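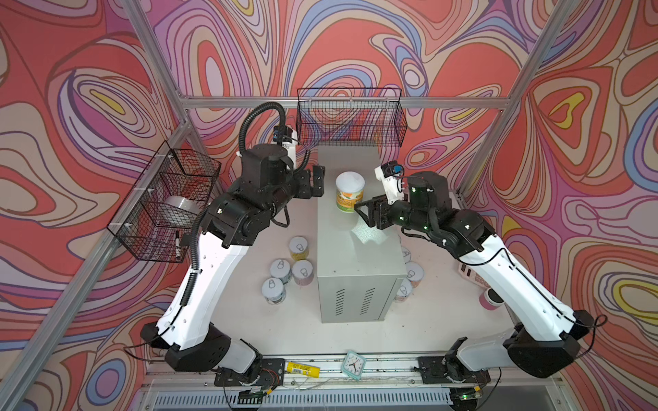 Cell Upkeep Meeting, Minutes

Plillcombe Handling Lab, bench room
Thursday, June 12, 2025
Meeting no. 51

Present: bench operations, electrical, software, stores. Apologies from the Mokley site, who sent their notes in writing.

1. Minutes of the last meeting

Accepted with one correction. The gripper pads ordered in April came from Negash, not from Prallano. The order sheet has been changed to match.

2. Arms and mounts

Both arm bases were checked for play on the front rail. The left one was tight. The right one took a quarter turn on two bolts and was marked with paint afterward. Electrical asked that the bolts be looked at again before the next long run, and bench operations agreed to do it.

The corrugated conduit over the left arm was discussed. It has to keep its arch so the elbow can fold without pulling on the connectors. Someone had tied it lower in the spring and the wrist camera dropped out twice that week. The tie is gone. Nobody is to shorten the loop without asking electrical first.

The small circuit board near the left base hangs below the rail on its red and yellow wires. Electrical wants it on a bracket. Stores has standoffs in the right size. Agreed to fit them at the next shutdown and to leave the wiring alone until then.

The arms are due for a joint service at 2000 hours. Software will pull the hour count from the controller and send it around. Mokley wrote that their own unit had some noise in the elbow before its service and asked us to listen for the same thing. No noise has been logged here.

3. Table surface

There are crumbs and dark specks on the white tabletop around the cans, along with light scratches. The scratches can stay. The loose bits have to go, as they get under the can rims and the cans then sit at a slight tilt.

Agreed: wipe the table at the start of each shift with a damp lint-free cloth, then dry it. Use a soft brush along the seam where the tabletop meets the white side panel. No spray cleaner inside the booth. Last time it left a film on a camera lens.

Bench operations asked whether the scuffs would justify a new top. Prallano has quoted for a panel but the lead time is long. Held over.

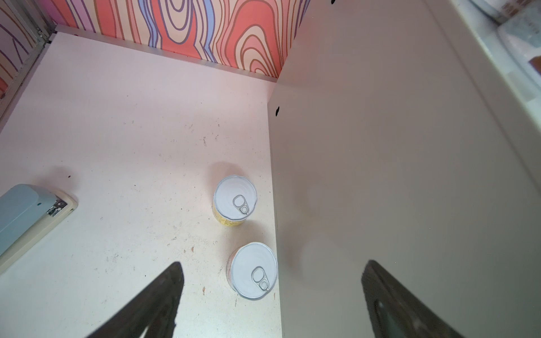
4. Grippers and wrist cameras

The fingers are to be checked for an even gap when open, and the inner pads for wear. A worn pad gets replaced together with the one facing it. Spare Negash pads are in the stores drawer, 4 sets.

Software reported that the wrist camera view should show both fingertips at the bottom edge. If one is missing, the bracket has moved. Loosen it, line it up against the saved reference view and tighten again by hand. After any bracket change, run the calibration 3 times and keep the last result.

A question came up about fingers catching the side panel when a can stands close to it. The approach path has been moved slightly and the speed cut for that area. Operators should write down any contact, even a light one, with the time.

5. Cans and shelf

The shelf side of the partition is full of dessert cans, the coconut and mixed fruit sago among them, and they stand in staggered rows.

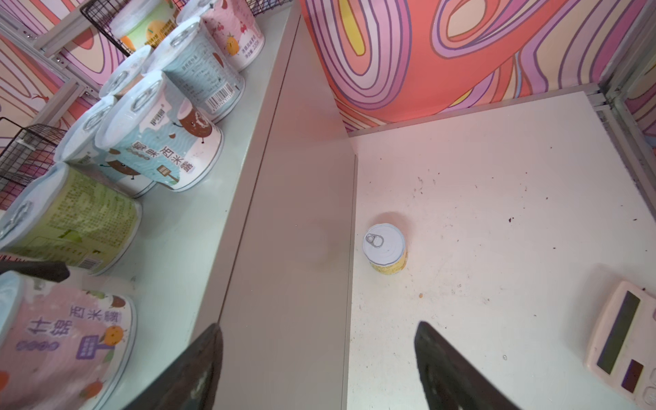 Stores would like the cans kept upright and off the shelf edge at the end of a shift. Any can with a dented rim comes out of use and goes in the reject bin, with a line in the log. Labels that start to peel should be pressed down or the can swapped.

The mesh baskets may stay on the walls. Their ties are to be checked monthly by hand, and any loose one replaced.

6. Actions

Bench operations: recheck the right base bolts; post the cleaning steps by the booth.
Electrical: bracket for the left board at the next shutdown.
Software: hour count for both arms; copy of the reference view to Mokley.
Stores: ask Prallano for a firm date on the panel.

7. Next meeting

Same room, date to be sent out by bench operations once the shutdown is fixed.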